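Comparativa de pinzas para lápices (notas de banco y ficha de los datos)
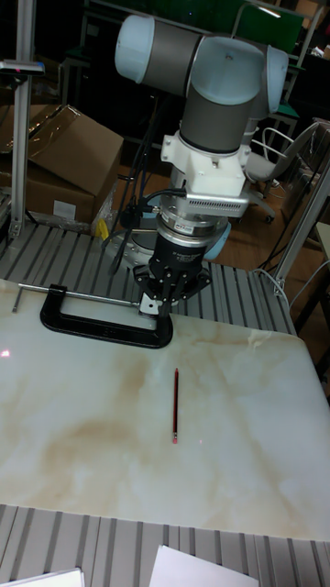 Tiempo de lectura: 4 min

¡Hola! Soy Ulises Paucar y esto es el README que llevaba meses prometiendo. Si has llegado desde el repositorio de Hivotano ya sabes más o menos de qué va: tres pinzas, un brazo y un lápiz rojo que he visto tantas veces que ya sueño con él. Si vienes de otro sitio, el resumen es que quería saber con qué pinza se coge mejor un objeto fino y tumbado sobre una superficie lisa, y acabé guardándolo todo porque me daba pena tirar los registros.

Qué hay en la carpeta

Hay 525 intentos de agarre. Cada intento tiene su vídeo de la cámara fija, las posiciones articulares del brazo, la orden de apertura y cierre de la pinza y una etiqueta que puse yo a mano: "cogido", "resbalado", "empujado" o "nada". La última es para cuando la pinza se cierra en el aire, que pasa más de lo que me gustaría contar.

Los nombres de las carpetas son funent, manninen y stedstead, uno por pinza. Dentro, las sesiones van numeradas y punto. En la primera versión les puse nombres graciosos y a la semana no me acordaba de cuál era cuál (perdón a quien se bajó aquella versión, sé que al menos una persona sufrió).

Las tres pinzas

La Funent es la de dos dedos paralelos, la de toda la vida. Cierra recto, se deja calibrar en un rato y con el lápiz va muy bien siempre que llegues con el ángulo correcto. Si llegas girado 20 grados, lo pellizca por una esquina y sale rodando.

La Manninen es la negra de varios dedos que se abren hacia fuera, con el cuerpo cilíndrico, la que va montada en la muñeca en la foto de arriba. Es mi favorita y voy a intentar que no se me note demasiado. Perdona muchísimo el error de ángulo, porque los dedos van llevando el lápiz hacia el centro mientras cierran. A cambio ocupa bastante, y cuando bajas mucho hay que vigilar que las puntas no toquen el tablero. Yo dejo 3 milímetros de margen y con eso duermo tranquilo.

La Stedstead es de vacío. Ya, ya lo sé, una ventosa para un lápiz. La metí por cabezonería y porque estaba en el cajón. Los resultados son los que te imaginas, pero están incluidos enteros, sin maquillar, que a alguien le servirán como ejemplos negativos.

El montaje

El brazo es un colaborativo normalito, atornillado a una mesa de perfil de aluminio ranurado. Encima va un tablero con dibujo de mármol, blanco con vetas marrones, y ahí se trabaja. Lo escogí por dos motivos: resbala bastante, y las vetas le complican la vida a cualquier detector de bordes. Con el tablero gris liso de las primeras pruebas mi segmentación parecía una maravilla. Puse el mármol y se me bajaron los humos en una tarde.

Ojo con el brillo, eso sí. El tablero refleja, y en algunos vídeos verás manchitas rojizas que no son ningún objeto. También hay un punto de láser rojo sobre la superficie, pequeñito. Si entrenas algo por color con un lápiz que también es rojo, filtra eso antes. A mí me costó dos días de buscar un fallo en el código que no estaba en el código.

El lápiz es fino, con una gomita rosa en un extremo. La goma importa más de lo que parece: agarra distinto que la madera pintada, y por eso en las etiquetas hay una columna con la zona de contacto (punta, centro o goma).

Cómo se hicieron los intentos

Siempre igual. Coloco el lápiz, el brazo sube a la posición de espera, la muñeca queda mirando hacia abajo y desde ahí baja con la pose que da el detector. Cierra, sube, espera un par de segundos y yo etiqueto. Para cada pinza usé 16 poses de partida del lápiz, las mismas en los tres casos, marcadas en una plantilla de papel que quito antes de grabar. La repetición de la pose es todo lo buena que puede ser mi pulso después del café.

El controlador lo cambié una vez, en marzo, entre la Funent y las otras dos. No debería afectar a las trayectorias, pero los tiempos de cierre registrados con la Funent salen un pelín más largos y no me atrevo a decir que sea cosa de la pinza. Compara tasas de éxito sin miedo, y los tiempos con cuidado.

Cosas que no están bien

Hay un solo objeto y un solo tablero. Si tu modelo funciona con esto, funciona con un lápiz rojo sobre un mármol falso, no le pidas más.

La luz tampoco es constante. Grabé muchas sesiones por la tarde y en las últimas se nota.

El fondo es mi taller tal cual, con sus cajas de cartón, sus sillas y sus cables. Recorta al tablero si te molesta, las coordenadas de recorte están en el archivo de calibración.

Alguna etiqueta "resbalado" podría ser "empujado". Las revisé dos veces y en unas cuantas cambié de opinión las dos veces, así que si encuentras una rara abre una incidencia y lo hablamos.

Lo siguiente

Quiero repetir la tanda de la Manninen con una bajada más lenta, a ver si puedo apurar el margen sobre el tablero, y añadir una llave Allen y un destornillador pequeño. Si tienes otra pinza y un rato, la plantilla de poses está en la carpeta "papel", imprímela al cien por cien de escala y mándame lo que te salga.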